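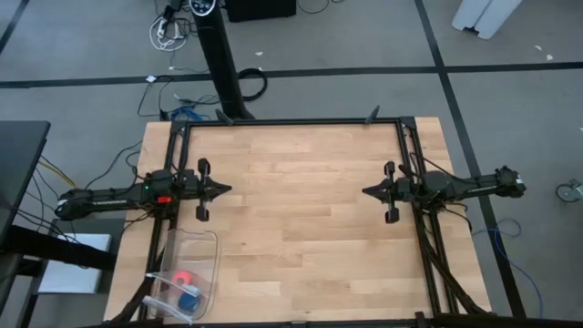 Figure 2. Wooden tabletop with a clear plastic bin in the lower-left corner. Tower fan and gray carpet behind.

3.2 Work surfaces and bin placement

The tables in the survey fell into two groups. Most of the rooms at Isstead had painted or coated tops, while Callelby had mainly wood. Figure 2 shows a top built up from light butcher-block strips. Wood of this kind was rated separately from solid planks because the joints between strips give people a line to set things against, and several respondents mentioned doing so when they put a container back.

We recorded where small items were kept at the end of a work period. An item was scored as "stored" if it rested fully inside a container, and as "loose" if any part of it touched the tabletop. The bin in Figure 2 has slanted sides and holds a red-orange ring-shaped object and a dark blue rounded one, so both items were scored as stored. The type of item was noted but not used in the main analysis.

Across 23 rooms we collected 3,090 item records. Records with no container anywhere on the table were dropped, as were those where the two raters could not agree on the position of the item. This left 2,943 records. Each container was then assigned to a corner, an edge or the middle of the table. Corner placement was the most common in both buildings, and the near corners were used more than the far ones. The middle was kept for work in progress.

Clear bins were easier to rate than opaque ones — the raters could name the contents without lifting anything out. For opaque bins we relied on the room log, and in six rooms the log was missing for part of August. Those rooms are kept in the placement counts but left out of Table 4.

Floor covering was noted as carpet, tile or other. It had no clear link to where bins were placed. Fans, boxes and other items standing on the floor next to a table were entered on the Riltis room sheet under "surroundings" and were not treated as storage, even when they were close enough to reach from the table. A box on the floor could of course hold tabletop items, and our count of stored items may be slightly low for this reason.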